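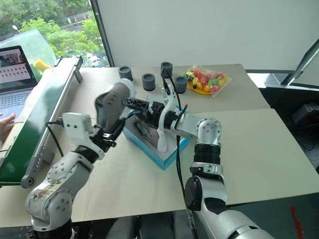
Two arms, two shoes, and a box that has to take both.

Teaching the shoe-packing task by remote control

By now you have the leader arms clamped down and Gronska running on the laptop. If you don't, go back to part one and enjoy the cable diagram.

Start with the rest pose. Both arms go there before every demo and return there after it, even if you feel silly doing it. The robot will copy whatever you do in the first second, including scratching your nose with the left leader.

Pick up the shoe with one gripper and steady it with the other. Move at the speed of somebody packing a gift for a relative they like. If you pause for 2 seconds to think, the policy learns to pause for 2 seconds too, and it won't have anything to think about.

Lower the shoe into the box, open the gripper all the way, then back out the way you came in. Cutting the corner saves you no time and teaches the arm to drag a wall along with it.

Press Keep or Toss right away. Fumbles you recovered from are keepers. Fumbles you swore at are usually keepers as well (there's no audio). Toss anything where you bumped the table or forgot which hand was which.

Turn the box a little between demos and swap which shoe goes first. Our first set for Khosravi had the box square to the table every time, and we got a robot that could pack shoes beautifully into that one spot.

Cardboard needs its own session. Bring the finger up to an edge slowly and watch the wrist view, where a flap takes up most of your screen and tells you very little about depth.

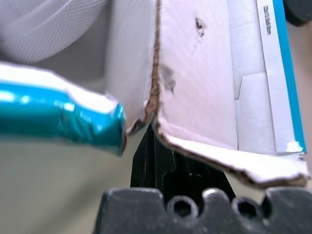
Mahnaz Nouri wrote in to say that she closes the overhead view completely for flap work, and that her keep rate went up once she stopped glancing between windows. She also thinks 600 demos is plenty for one box style. We used 2,406, so she may have a point.

When your shoulders start to hurt, save the session and stop. Part three covers trimming the recordings in Jinow.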